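# Out to Usia for the Mistinus open day

Those of you who come on our outings know that we rarely get anywhere directly, and the trip to Usia in April kept up the tradition. We had meant to take the early bus, but the early bus doesn't run outside the school term, so we all stood in the shelter eating the sandwiches meant for lunch and took the next one. It's a 25-minute ride, most of it along the river, and by the time we had climbed the hill from the stop we were more than ready for a sit-down.

Mistinus is a household goods place, for anyone who missed the notice in the last newsletter. It has a big warehouse at the bottom of the yard and, up at the top, a little house where the things get set out and used the way a family might use them. Once a year they open both. We did the warehouse first (I'll come to that) but the house is what everybody talked about on the way home, and within the house it was the table, so I'm going to put the table first.

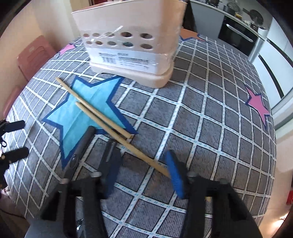 **Riverow Home & Table Club** | Outings Group

I have to begin with the tablecloth, which I fell for on the spot. It's gray with a grid of white stripes, and if you bend down you find tiny blue dashes all along the stripes, and then on top of all that come these great cheerful stars. The light blue one with the navy outline is the size of star I would have drawn as a child if I'd been given a whole sheet of paper and no supervision. There are pink ones too, and an orange one with a blue outline that I only noticed when I was halfway around. My own kitchen table has worn plain oilcloth for years and I came home and looked at it quite differently.

The demonstration was about cutlery, meaning where you keep it and how you get at it. I know that doesn't sound like much of an afternoon! But I think most of us have a drawer at home that sticks, with a ladle in it that catches, and the talk went along so comfortably that I forgot to check my watch. The holder they were using was a plastic one with two rows of holes across the front and a wide foot, and it had its label and barcode on, which made it feel like something you'd just carried in from the store. Our host was very good on the holes. They let the air in, she said, and you want air around a wooden chopstick or the ends go dark and start to smell. I've thrown out more than one set for that very reason and always blamed the chopsticks.

There was a lively talk at our end of the room about whether things should go in handle up or handle down. Our host likes handles up for knives and everything else however it pleases you. One of our longest-standing members believes in handles down for spoons, so you can see which spoon you're getting, and she wasn't going to be budged by a professional. I kept out of it. (Handles up, if you're asking, but I don't feel strongly.) 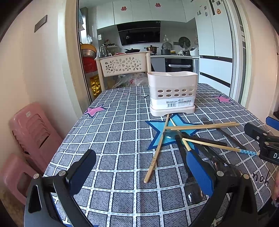
*The cutlery table at the Mistinus house: chopsticks, spoons and a knife out on the blue star, with the two-part holder behind.*

I was taken with that chopstick with the blue patterned tip, which looked so nice near the blue of the star. The dark-handled pieces show up well on the cloth too, and I'd never considered that, that you might choose your cloth so you can find your spoons. The holder is a pale pink with two compartments and a tray at the base. I'd want that tray, because mine at home drips straight onto the counter and leaves a ring.

Do look at the chair if you go. It's cream plastic with a flower pattern cut out of the back, and my aunt had something very like it on her porch. There were two pink stools stacked against the wall as well, and those got nearly as much attention as the table, as several of us have been hunting for a stool that stacks and doesn't pinch your fingers. The kitchen is just through the doorway, and we spent a while in there opening cupboards, with permission.

Now, the warehouse. It's long and chilly, so take a cardigan. The shelves are numbered all the way up to 978, and we were given a slip with a shelf number on it and sent off to find our own, which was a nice way of getting us to walk the whole length of the place. Mine was a shelf of dish racks. The packing benches are at the far end, and you can watch from behind a yellow line while the orders are made up. I liked the sound of the tape.

Tea came from Van Dijk, the bakery at the foot of the hill, who had sent up almond slices and a seed cake. The seed cake went first. If you're planning a visit of your own, the bakery closes at 2, and we got there at ten past and had to look through the window.

A few practical bits for next time:

- The house has a step at the front door. The side door is level, but you need to ring.
- Coats go in the hall.
- The small shop takes cards now, and the holders were on sale at 7 apiece. I bought one. It's by my sink with the label half peeled off.
- The last bus back leaves from the other side of the road.

We'd like to go again next spring, and Mistinus has said we'd be welcome. Names on the sheet by the tea urn, please, and if you know where to find a tablecloth with stars on it, come and tell me.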